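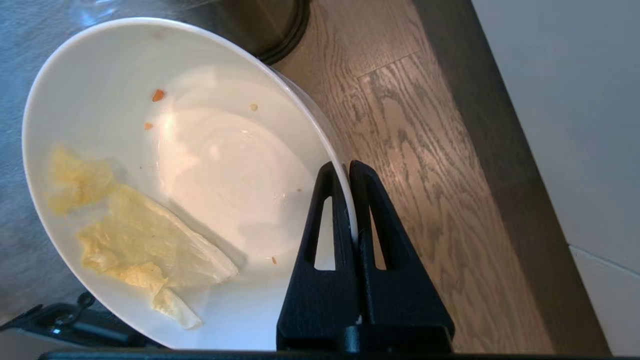
## About Silstead

We sell plain white crockery to people who have to wash it. Cafés, school kitchens, care homes, a few households who found us by accident and kept ordering. We're based in Vandport, over the old Carretero warehouse, and we've been at it long enough to be suspicious of most of what gets said about bowls and plates, including by us.

Murdo McIver started the business after running a canteen for longer than he meant to. He had a cupboard full of dishes sold to him as chip-proof, stain-proof and stackable. They chipped, they stained, and the stack leaned. When he complained he was sent a brochure.

So our rule is a dull one. Before anything goes in the catalogue it gets used. Soup, stew, porridge, greens, whatever is for lunch that week. Then we see what stays behind once the food has been eaten, because a clean bowl on a shelf tells you next to nothing. Every bowl looks good empty and washed.

### What we look at

Shape, first. A deep bowl keeps food warm and keeps it off the table, but steep sides give limp leaves somewhere to cling. Cooked cabbage and onion are the worst for this. They lie flat against the wall, dry at the edges and hang on through a rinse that would shift almost anything else. We've yet to meet a glaze that "releases" onion, whatever the label says, and we've stopped asking suppliers about it.

Then the bottom. Some makers put a tight corner where the wall meets the base, and crumbs go and live in it. We prefer a curve a spoon can follow.

Then the rim. It has to be thin enough to drink the last of the broth from and thick enough to survive being knocked against a tap. Those two things pull against each other, and anyone who claims to have solved it is welcome to send us a box. We'll give it 60 days in the kitchen and write back.

White, always. People ask for blue, and for speckled. Speckled crockery hides crumbs, and we don't think that is a point in its favour.

### What we don't claim

We don't say our bowls last a lifetime. Of the 731 dishes we put through last year's trial, 55 came out chipped or cracked, and a fair number of those were dropped by us. We don't call anything "professional grade" either -- we've asked several makers what the grade is and who gives it, and had no answer worth printing.

Nor are we certain that the dearer range is better. It's heavier, and some cooks like that. The Helance bowl costs less, scrapes out just as easily and fits more to a shelf. We sell both and will tell you so on the phone.

### Buying from us

Ask for a sample before you order. One bowl, no charge, and please put something awkward in it. If you don't like what's left on the sides, send it back (rinsed, if you can manage it) and we'll leave you alone.

Orders go out in boxes of 15, packed in paper. Replacements for breakages in the post are sent without an argument, though we do like to see a photo of the pieces.

Page last checked 23 December 2021. The trial figures will be redone in February.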